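Rodell-Geschirrtausch geht in die nächste Runde – 2.723 Teile haben schon ein neues Zuhause

Tovbridge, im Januar. Was für ein Auftakt! 2.821 Tassen, Teller, Schüsseln und Kannen haben die Menschen aus Tovbridge und Umgebung beim ersten Geschirrtausch in der Rodell-Halle abgegeben, und 2.723 davon wurden noch am selben Tag wieder mitgenommen. Mit so viel Andrang hatten wir nicht gerechnet, und wir freuen uns riesig über die vielen Gespräche, die an den Tischen entstanden sind (über Omas Sonntagsservice ebenso wie über einzelne Untertassen).

Besonders gefragt war kräftig farbiges Alltagsgeschirr. Rote Becher und Schalen gingen schon am Vormittag weg, auch Blau und Senfgelb hielten sich nicht lange. 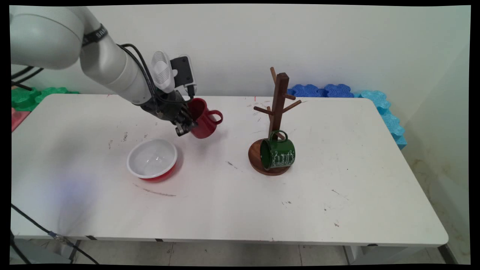
So geht es weiter

Am Samstag öffnet die Halle erneut, diesmal von 10 bis 17 Uhr. Die Werkstatt Keler bringt 600 Einzelstücke aus ihrem Lager mit, darunter viele Deckel – wer seit Jahren einen passenden für die Zuckerdose sucht, sollte früh kommen! Im Nebenraum zeigt die Töpferei Rowbotham, wie sich abgeplatzte Ränder glätten lassen. Dafür gibt es 100 Plätze, eine Anmeldung ist an der Kasse möglich.

Abgegeben werden kann sauberes Geschirr ohne Sprünge, bitte in Zeitungspapier gewickelt. Der Eintritt ist frei.

Pressekontakt: Rodell-Halle, Tovbridge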